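다손 로봇핸드 도입 FAQ: 예산과 구매 준비 편

Takthorpe 자동화 실습실에 장비 문의가 부쩍 늘었습니다. 반가운 일이에요! 메일로 자주 오는 질문 가운데 돈과 일정에 관한 것만 따로 모았습니다. 조립과 프로그래밍 질문은 기술편을 봐 주세요.

견적은 어떤 항목으로 나눠 받아야 하나요?
팔, 손, 제어기, 설치, 교육을 반드시 줄을 나눠 받으세요. 한 줄로 묶인 견적은 나중에 손만 바꾸고 싶을 때 비교할 방법이 없습니다. 저희도 첫해에 묶음 견적으로 진행했다가 손 가격을 따로 알아내느라 메일을 한참 주고받았습니다. 배송비와 통관 비용이 포함인지도 꼭 물어보시고요.

그리퍼로 충분한데 굳이 다손가락 핸드를 사야 할까요?
같은 모양의 상자만 옮긴다면 두 손가락 그리퍼가 훨씬 싸고 튼튼합니다. 그런데 도장을 찍고, 펜을 쥐고, 천을 개는 작업까지 욕심이 난다면 이야기가 달라져요. 저희는 후자였고, 볼 때마다 새롭고 재미있습니다. 망설여진다면 팔을 먼저 사고 손은 다음 예산으로 미뤄도 괜찮습니다. 대신 손목 체결 규격과 가반하중은 지금 확인해 두세요. 핸드 자체 무게가 가반하중에서 빠진다는 점을 놓치는 분이 많습니다.

납기는 얼마나 잡아야 하나요?
팔은 재고가 있으면 금방 오는데 핸드는 주문 제작이 많아 최대 5개월까지 봅니다. 5월에 예산이 확정되는 기관이라면 발주 서류를 미리 써 두시길 권합니다. 검수일도 달력에 같이 넣으세요.

소모품 예산도 따로 있어야 하나요?
네, 그리고 생각보다 즐거운 항목입니다. 손가락 끝 부품과 케이블은 여분 2세트를 처음부터 주문하세요. 작업용 물건은 문구점과 생활용품점에서 해결됩니다. 도장, 스탬프 패드, 연필, 청소용 천, 물총 장난감처럼 모양과 촉감이 제각각인 것을 고르면 시험해 볼 거리가 확 늘어요. 잉크를 쓰신다면 상판 청소용품도 같은 항목에 넣어 두세요.

작업대도 전용 제품을 사야 하나요?
꼭 그렇지는 않습니다. 흔들림 없는 책상에 팔을 단단히 고정할 수 있으면 됩니다. 다만 상판 두께와 하중은 판매처에 도면으로 확인받으세요. 배선 구멍이 있는 책상은 정리가 한결 편합니다. 배경은 커튼 정도로도 충분하니 비싼 칸막이는 나중에 생각하셔도 돼요.

업체는 몇 곳이나 비교하면 좋을까요?
3곳이면 적당합니다. 저희는 Mindia와 Vasiliauskas를 포함해 비교했고, 가격표보다 시연에서 차이를 더 크게 느꼈습니다. 시연 때는 업체가 준비한 물건 말고 직접 쓸 물건을 가방에 넣어 가세요. 평소 책상에 있는 작은 물건이 제일 좋은 시험지입니다!

유지보수 계약은 꼭 필요한가요?
첫 2년은 권합니다. 핸드는 관절이 많고, 직접 열어 보면 보증이 끝나는 제품도 있습니다. 계약서에서는 수리 기간 동안 대체품을 빌려주는지, 왕복 운송비를 누가 내는지 두 가지를 먼저 읽어 보세요. Flustusholm 분원은 대체품 조항 덕분에 수업을 쉬지 않고 이어 갔습니다.

구매 전에 작업을 직접 볼 수 있나요?
물론입니다. 수요일 오후에 실습실을 열어 둡니다. 세로로 선 작은 도장 위로 검지 끝을 가져가는 동작은 가까이서 보면 정말 눈을 뗄 수 없어요. 방문 신청은 메일로 받고, 시험해 보고 싶은 물건이 있으면 크기와 무게를 함께 적어 주세요.
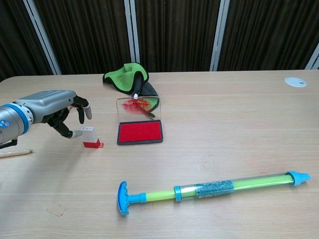

예산 신청서에 자주 빠지는 항목
운송 보험
비상정지 스위치와 안전 표지
제어용 컴퓨터와 모니터
담당자 교육비
소프트웨어 사용권 갱신 비용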